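工单 855:茶点台亚克力饮料架,瓶子往前滑
产品:Gretano 透明亚克力饮料架
提交方:Plestwood 店,茶点台
状态:处理中

【门店留言】
你们好呀,又来麻烦了,先谢谢上次那么耐心地回我。我们这张茶点台是跟着 Birnberg 店的样子布置的,棕色台面,中间放托盘,后面放饮料架,面包和三明治靠右边,客人一眼就能挑,我自己是很喜欢的。就是饮料架让人操心:红瓶子放进去,拿走前面的,后面那瓶有时候会自己跟着往前溜,有时候又一动不动,得伸手进去够,下午 4 点前后人多的时候真的有点手忙脚乱。架子我擦过,也换过方向,好像都差不多。先把台面的样子发给你们看看。
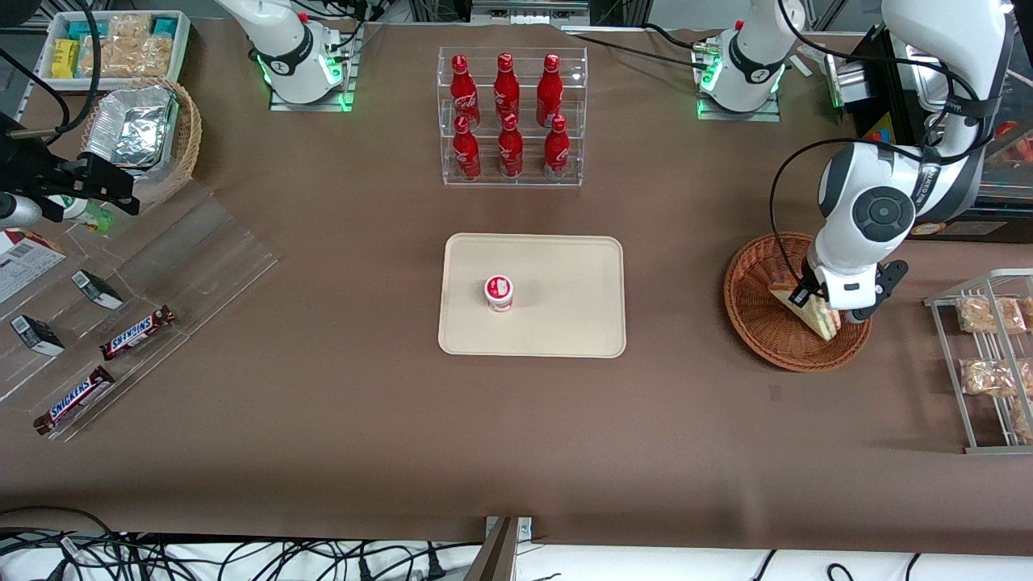 图一:饮料架三道,每道两瓶,前段空着

【客服回复】
您好,谢谢您写得这么细,读着就像站在台子边上一样。想先请您做两件小事:把架子整个端起来,看看底下四个脚垫是不是都在;再拿一把尺子,量一下架子前沿到托盘边的距离,我们建议留 80 毫米,手伸进去拿瓶子会顺很多。右边的面包架不急着动,那一袋袋的面包看着就让人想吃,先放着就好。

【门店留言】
量好啦,是 50 毫米,难怪我总碰到托盘!脚垫少了 2 个,都是后面的,估计是上次搬台子的时候掉的,我在柜子底下找了半天也没找到。另外想顺便问一句,小白杯(红盖子那种)我们习惯立在托盘上,三明治放在圆藤篮里,这样摆会不会显得太散?同事觉得篮子该往中间挪,我倒觉得靠右拿着顺手。再发一张,能看到左边的零食盒。 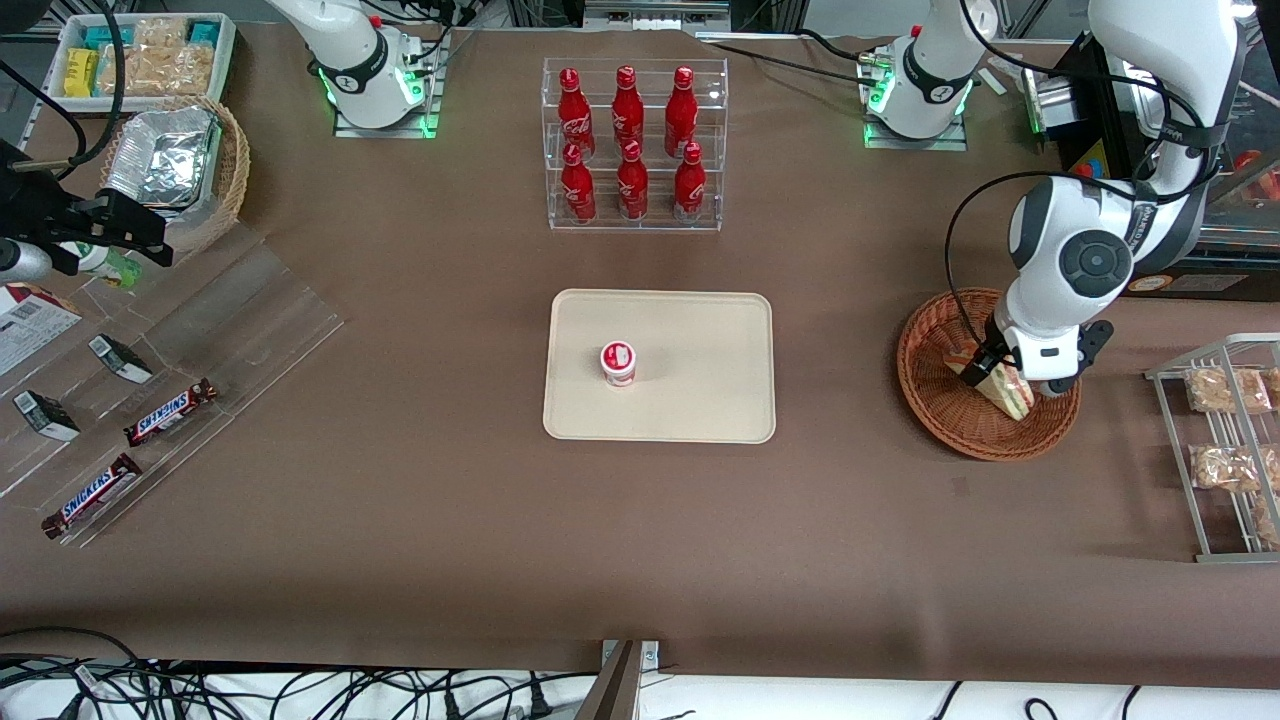
图二:六瓶可乐分前后两排,后排略高;左上为零食盒

【客服回复】
收到,两张都看了。后脚垫缺了,架子的坡度就变了,瓶子滑得不均匀多半和这个有关,不过还得等补上以后再试。新脚垫会从 Lungu 仓库寄出,一共四个,旧的请一起换掉,新旧混着用容易高低不平。换好以后把托盘往前挪 30 毫米,再一瓶一瓶地试。藤篮的位置我个人站您这边,靠着面包架,三明治和面包挨得近,客人挑起来也方便;小杯子立在托盘上挺好看的,不用改。

【门店留言】
太好了,我这就去跟同事说!脚垫到了我先换,换完在这张工单里回您。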